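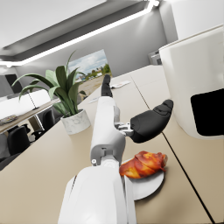

Call for participants: residential workshop on border talks and ceasefire monitoring

Have you ever read about a round of peace talks over breakfast and wondered what really goes on once the doors are shut? If so, we would love to hear from you. The Hiltmont Forum is looking for people to join its August workshop at Penry, where we spend five days working through a long and rather tangled negotiation between two neighbouring states.

The states are our own creation, Zorkholm and Wiredby, and regular readers of our newsletter will know them well by now. They share a river, a disputed strip of hill country and a ceasefire that has been renewed year after year without ever becoming a treaty. You will be placed in one of the two delegations, or with the mediators, and given a briefing pack of 80 pages (do please read it on the train, as past groups have been very glad they did).

Who can apply

Anyone over 18. We have had students, retired civil servants, a midwife and a good many teachers, and the talks were all the better for the mixture. You don't need a degree or any background in diplomacy, but you should be happy to speak in a group and to argue for a position you may not hold yourself.

What it costs

The fee is 300 pounds, with room and all meals included. If that would keep you away, tell us on the form and we will see what we can do – there is a small bursary fund and we like to see it used.

How to apply

Send us a letter of no more than 90 lines telling us why you'd like to come and which side of the table you would find hardest to sit on. Add the name of one person who knows you well. Letters should reach the Hiltmont office by noon on the last day of May, and everyone will get a reply, even if it takes us a little while.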